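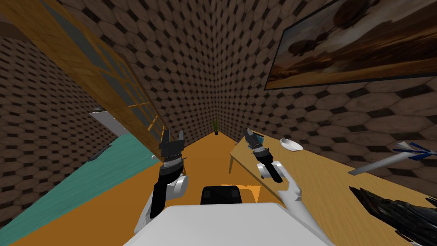

The simulated room, with the right gripper over the near corner of the table.

May 8, 2025
By the Cloreston workshop desk

We'd been going back and forth since February over whether to buy a two-armed robot for the Hilloston shop, and I'm so glad we paid for the Buvard planning package first! It's $300 for a seat, and you get to try your layout in a rendered room before you spend real money. You can bring in a table, a small plate, a potted plant, whatever you like, and see how the arms sit next to it all.

What I liked best was the view from the robot's own body, looking out between the two grippers (it made me rethink our table height completely). The wall tiles do stretch oddly near the edges, and I found that tiring after a while. The budget sheet is plain but handy, and it reminded me to set aside $3,000 for mounting and wiring, which the MacPherson quote had left out. Setup took me 2 evenings and a good deal of tea. I'd buy it again, though I do wish the manual were longer.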